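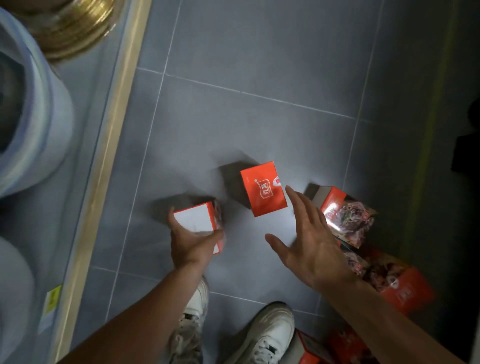

## 4. Hand and object annotation in Drallari

Complete section 3 (clip import) first. Labels made here feed the Gorkstead grasp planner and cannot be edited once the clip is locked.

1. Open the clip and select **Tracks > Hands**. Assign left and right by forearm, not by position on screen.
2. Create one object track per package. Packages with matching artwork get separate IDs.
3. Set the contact state for each hand:
 - `grasp`: fingers closed on the object
 - `near`: hand over or beside the object, no visible contact
 - `none`: all other cases
4. Mark transparent windows as part of the package. Do not label the contents.
5. Assign shoes and forearms to the `self` class. The planner drops this class before it builds the obstacle map.
6. Run **Validate**. Clips longer than 3000 frames are split automatically.

**Note:** Printed text goes in the `text` field in its original script. Leave the field blank if any character is unreadable.

**Note:** Glossy film can produce false edges. If error 637 appears, redraw the mask by hand and validate again.

**Caution:** Shadows on tile are often merged into the object mask. Check the mask outline at full zoom before locking. A merged shadow shifts the grasp point and the planner gives no warning.

7. Select **Lock**, then export to the Bavovton server on port 2197.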